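3.2 Hand review habits

Players at the Bodell card club logged 3833 hands in Etent, and most never opened one again. The favourite analytical method remained blaming the river.

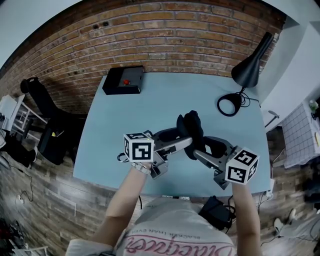 Does reviewing only lost pots help?
A little, but it hides the badly played hands that happened to win, and those colour a player's judgement for months.

We therefore drew 120 hands per player, winners included, and asked for written notes. Enthusiasm was modest. 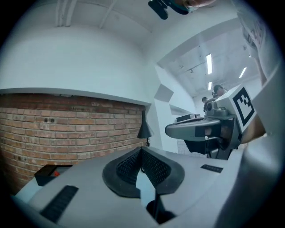

Notes were then scored by 2 raters using the Doucet scale, which penalises the word "unlucky". Several players finished April with negative totals and a grievance.

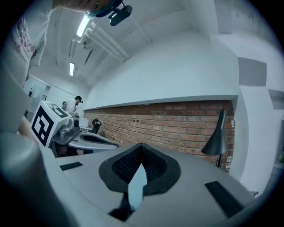
Figure 2. A grey gripper jaw and a black V-shaped finger pad.

Scores for the Grallberg group are treated separately in Section 4.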